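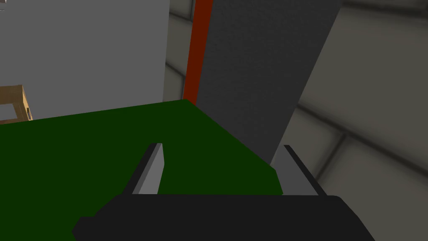

Internal links are the cheapest improvement you can make to a website, and I say that as someone who has spent plenty of money on the expensive kind. An internal link is simply a link from one page of your site to another page of the same site. They help visitors find the next thing they need, and they help search engines work out which of your pages matter most. When I look at a site for the first time, I nearly always find a few good pages with no links pointing to them at all. They are like those two gray fingers with an open gap between them and nothing held there — the two sides are in place, and the connection is missing. So today we're going to go looking for gaps like that and close them, one page at a time.

You won't need any paid software for this. A spreadsheet, a cup of something warm and a free afternoon will do nicely for a site of up to 300 pages. If yours is bigger, pick one section (the blog is usually the best place to begin) and come back for the others later.

Step 1. Make a list of your pages

Open your sitemap and copy every address into the first column of a blank spreadsheet. If you don't have a sitemap, your content management system will usually show you a list of published pages, and you can copy from there. In the second column, write in plain words what each page is about. Please don't paste the page title and move on! Titles get written in a hurry, and I have found more than one that described a completely different article.

When I did this for Fesach, a little shop site I look after, the list came to 100 pages, and the second column took me most of the time. It was worth it, though, and everything that follows went much faster with that column filled in.

Step 2. Find the lonely pages

Pages with no internal links pointing to them are called orphan pages. To find them, run a crawler over your site, starting from the home page, and compare what it reaches with the list in your spreadsheet. Anything on your list that the crawler missed is probably an orphan. Mark those rows in a color you like, and have a look at each one before you decide what to do with it. Some will be old thank-you pages or test pages that were never meant to be found, and you can leave those alone or remove them.
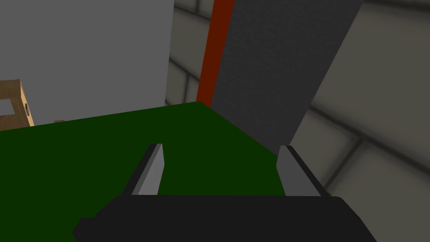 Once the leftovers are out of the way, you'll have the orphans that deserve a home. Put them in order, with the ones that matter most to your visitors at the top, and work your way down.

Step 3. Choose where the links should come from

For each orphan, look for 2 pages on a related subject that already get visitors. The easiest way is to type site: and your domain into a search engine, followed by the main phrase of the orphan page. The results will show you where you've already mentioned the subject, and very often there is a sentence sitting there just waiting for a link.

Read the paragraph before you add anything. If the link would make sense to a person reading at normal speed, put it in. If you have to write three new sentences to excuse it, try another page.

Step 4. Write link text that says something

The words you link should tell people where they're going. "Click here" tells them nothing, while "how to clean a garden bench" tells them everything. Vary the wording a bit from link to link, the way you would when talking, and don't squeeze the same phrase in over and over. On an old project called Bilter I once used the same four words for every link to one page, and it read terribly. I spent a whole evening in September changing them back into normal English.

Step 5. Check your work

Click every new link, and do it on your phone as well. Look out for links that go through a redirect, and change them to the final address. Then run the crawler again and see whether the colored rows have been reached this time.

After that, leave it for a while. Search engines need time to come back around, so I put a reminder in my calendar for 45 days later and compare the visits to those pages before and after. Keep the spreadsheet somewhere safe, and whenever you publish a new page, add a row for it and link to it from an older page the same day.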